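Two grippers, one arm, one very long Saturday

20 January 2024

So the Flirus gripper finally turned up, and I've spent most of today swapping it on and off the arm to see if it's any better than the Mallance one I've been using since October. Same arm, same Brabec controller, same little camera at the wrist. I wanted the fingers to be the only thing that changed (well, the fingers and my mood).

Fitting it was easy enough. Four bolts, one cable, and then an hour lost to the controller insisting there was no gripper there at all. I'd left the old profile loaded. I always leave the old profile loaded!

Big chunky things are fine with either of them. Blocks, mugs, a tennis ball, no trouble. What I really care about is thin, flat stuff lying on something slippery, and that's where the Mallance has been driving me up the wall. It closes nicely, lifts nicely, and comes up with nothing.

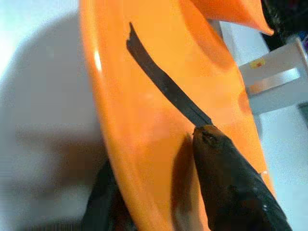 Glossy plastic is the worst for this, because you want the tips low enough to get hold of the thin bit and not so low that they skid off the surface underneath. With the Mallance I had to nudge the height by hand nearly every go. The Flirus has a bit of give in it - not much, but enough that I stopped hovering over the stop button.

It is slower, though, and noisier, and the cable comes out on exactly the side I don't want it to. I've set the force limit to 25 on both for now, and next I want to leave each of them running for 500 grabs and see what the tips look like afterwards. Worn tips change everything with small parts, so I'd like to know before I buy spares.

Jurkau do a softer set of pads that are meant to fit both. I've got a pair on order, and I'll put them on the Mallance first.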